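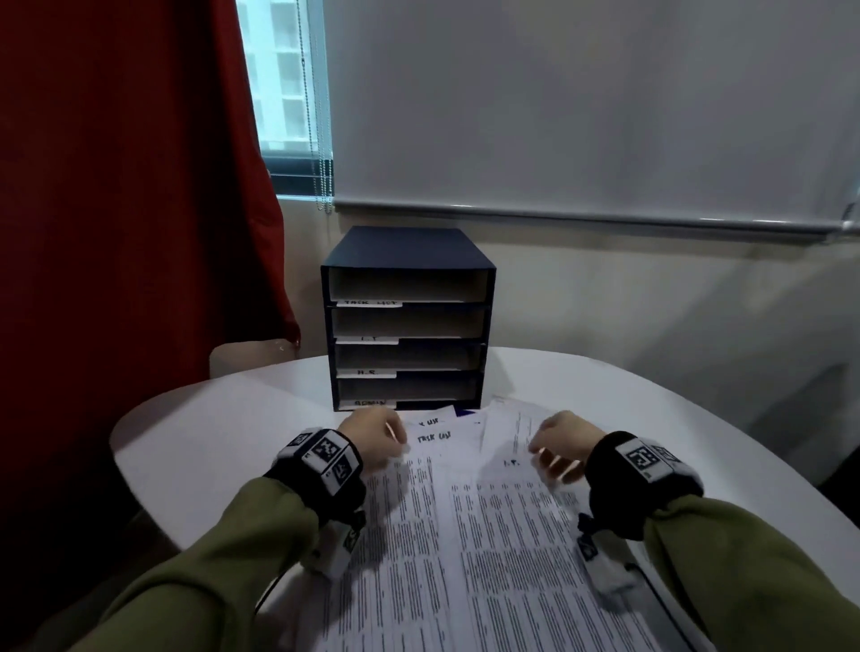
Apr 20, 2021

Paper sorting task, Sondero table. Jarlath Keane is demonstrator, I write notes and watch the recorder.

Goal for this block is 30 good episodes. One episode = all sheets from the pile into the four trays, by the handwritten word on top of the sheet. Tray order from the top: TASK LIST, I.T., H.R., ADMIN. We keep this order for all episodes, also in May.

Morning: 20 episodes saved, two rejected. In both the right wrist marker was lost when the hand turned palm up. I asked Jarlath to keep the wrists flatter and to pause a little before each grasp. He says it feels slow. For me the tracks are much cleaner.

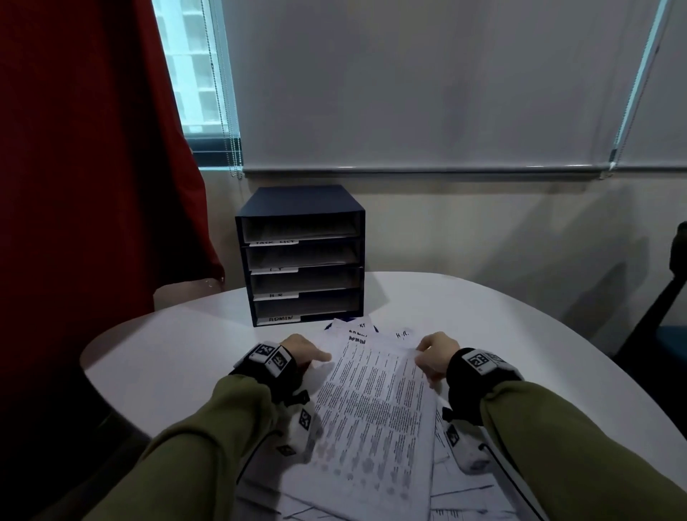
ADMIN sheet, both hands on the edges.

Open question: do we label the two-hand grasp as one action or as two? Visitación Moya prefers one. The Harnesico script splits by hand, so then we must merge later. I leave it split for now.

Other problem, the sheets stick together and sometimes two go in one tray. I do not reject these if the word on both is the same.

To do
- check cable slack on right wrist, it pulls when reaching to the top tray
- shuffle the pile better between episodes
- copy files to Nalstead drive, almost full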